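03/11/2018

Shadi Smadi began her research on street addresses with a letter that never reached her. She had rented a room in Jaber, a hillside district at the edge of Brillach, and the bank sent her card to "the blue gate past the second well." It went back to the bank. She spent the next three years studying how the district got its numbers.

"I was supposed to be writing about water rights," she says. "But every form I had to fill in asked for an address, and my neighbors were all making one up."

Before the city began its addressing project, Jaber had 114 streets, lanes and stairways without an official name. People had names for most of them, often more than one. A lane could be called after a baker at its lower end and after a family at its upper end, and where one name gave way to the other depended on who was talking.
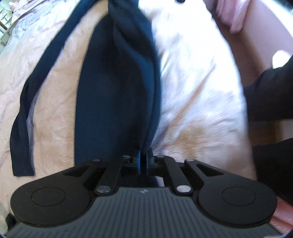
The city's first answer was to collect those names and pick one for each lane. Smadi sat in on the early meetings and says they went slowly. Families argued for their own name, or against a neighbor's. In September the city gave up on that approach and hired Stakix, a mapping contractor, to number the district from aerial photographs.

"That changed what an address was," Smadi says. "In the meetings it was something you argued about. After that it was a point on a roof, and a roof doesn't tell you where the door is."

Stakix produced 1,973 numbered points. Each got a metal plate with a district code, a lane code and a house number. Smadi walked the whole list with a printed map and a pencil. Some plates were on sheds. Some houses held several households and got a single number, which later decided how many of them could register for a water meter.

She is careful not to describe this as a plot. The contractor was paid to number buildings and it numbered buildings. The engineers she interviewed were open about the errors and fixed the ones they were told about. Her interest is in what the number did once it existed.

"The tax office used it, then the school office, then the police," she says. "None of them had asked for it in the first place. Once there's a list, other offices come looking for the list."

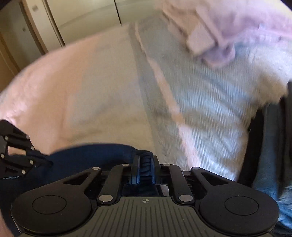 An objection came from a man who had followed the project from the start, and who told her at a public talk in Brillach that she was romantic about the old names. An ambulance, he said, could not find a blue gate at night, and his mother had waited too long for one. Smadi wrote it down and put it in her second chapter.

"He was right about the ambulance," she says. "People in Jaber wanted addresses. I wanted one. I had no card. What they didn't agree to was everything that came attached."

She points to Culta, the next district over, as a useful comparison. Culta was numbered by hand, by clerks who went door to door and asked how many households lived inside. It took longer and the sequence is a mess - five lanes there still share a code. But the number of households on the city's books is close to what people in Culta say it is, and there have been fewer disputes over meters.

I asked whether the lesson was simply to send clerks. She didn't think so. Clerks write down what they are told, and people in Culta had reasons to tell them certain things. A family expecting to build upward would give an extra household. A family behind on its fees would leave one out.

"Both lists are wrong," she says. "They're wrong in different directions, and you can see who had a say in each one."
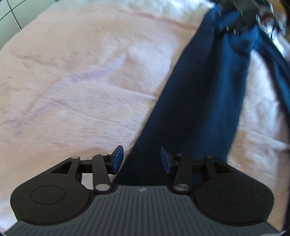

*A gripper over a pale pink blanket*

The part of the work she finds hardest to write is about the plates themselves. In parts of Jaber people have painted over the code and put a family name on top, leaving only the house number showing. Elsewhere the plate is polished and has been moved to a better spot by the door. She had expected to read the painted ones as protest, and some owners did say that. Others told her they just liked the look of it.

She still uses the old directions when she visits, mostly because the taxi drivers do. Her own plate was bolted to the wrong side of the building, facing a neighbor's yard, and she never reported it.

Her next project goes back to the water meters. She plans to follow the monthly readings from the street to the billing office and find out where the household count gets changed along the way. The city has agreed to let her see the paper records but has not yet decided about the digital ones.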